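Wodbridge Center Opens Weekend Program for Children With Spinal Cord Injuries

6/15/10

WODBRIDGE - The Tirnbridge Children's Rehabilitation Center has opened a weekend therapy program for children and teenagers with spinal cord injuries, ending a wait of nearly two years for families who had asked for hours outside the school day.

The program has room for 33 children at a time. Each child will attend one session per weekend for 16 weeks, with a break in the middle for testing and a meeting with the family. Sessions last two hours and are split between the gym, the therapy pool and a classroom where children work on daily tasks such as dressing, moving from a wheelchair to a bed or car seat, and preparing a simple meal.

Until now, outpatient therapy at the center was offered only on school days, with the last appointment starting in the middle of the afternoon. Parents who lived outside Wodbridge often had to take their children out of class two or three times a week. Some cut back on therapy once the first months after the injury had passed.

"We had kids who were doing well and then we just stopped seeing them," said Fiachra Egan, the center's director of outpatient services. "When we called the families, they told us the same thing over and over. They couldn't miss any more work, and the child couldn't miss any more school. It had very little to do with whether they wanted to come."

Egan said the center surveyed families last December. Of those who answered, around 60 percent said they had skipped appointments in the past year due to school or work. Transportation was the next most common problem, followed by the care of brothers and sisters at home.

The new program tries to deal with each of those. A van will run from the Skedero park-and-ride lot on both weekend mornings, with space for wheelchairs and one adult per child. Brothers and sisters can stay in a supervised playroom on the first floor while a session is under way. There is no charge for the van or the playroom, but families need to reserve both by noon two days ahead.

Therapy itself is billed to insurance in the same way as a regular outpatient visit. Families without coverage for outpatient therapy, or whose coverage has run out for the year, can apply for help from the Intarasuk Family Fund, which gave the center the money to start the program. The fund will pay up to $2,210 per child for a full session of the program. Applications are read in the order they come in, and a decision normally takes ten working days. Egan said no child already enrolled will be asked to leave while an application is being reviewed.

The program is open to patients from age four through 18. Children do not need to have been treated at Tirnbridge before, but they do need a referral from a physician and a copy of their most recent evaluation. Children who use a ventilator can take part, although they will be scheduled for the morning hours, when a respiratory therapist is in the building.

Physical and occupational therapists will run the sessions, with a psychologist available for children and parents who ask for one. The center hired three therapists for the weekend hours and moved one over from its inpatient unit.

Teenagers will have their own group in the later time slot. Along with the regular therapy, the group will cover driving with hand controls, talking to teachers about needs at school, and taking over parts of their own care, including skin checks and keeping track of supplies. Older patients who have gone through the center's inpatient unit have been asked to come in and speak with the group during the second half of the program.

Egan said the teen group came from a suggestion on one of the survey forms. "A mother wrote that her son was the only person in his high school who used a wheelchair, and that he hadn't met anyone his age with the same injury since he went home," he said. "We can put kids like that in a room together pretty easily. We should have been doing it already."

Staff will measure strength, range of motion and independence in daily tasks at the start, midpoint and end of the program. The results will be used to decide if the weekend hours should be extended to children with other conditions, including spina bifida and transverse myelitis. Egan said he expects to have enough information to make that decision in December.

The center will hold an open house for families and school nurses later this month. Visitors can tour the gym and pool, meet the weekend therapists and pick up referral forms. Parking is free in the lot behind the main building, and the accessible entrance is on the pool side.

Families who want to enroll a child can call the outpatient desk during business hours or ask their physician to send a referral directly. Places are still open in both the morning and afternoon groups. Children who are not placed in the current group will be first in line for the next one.
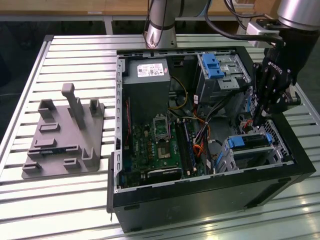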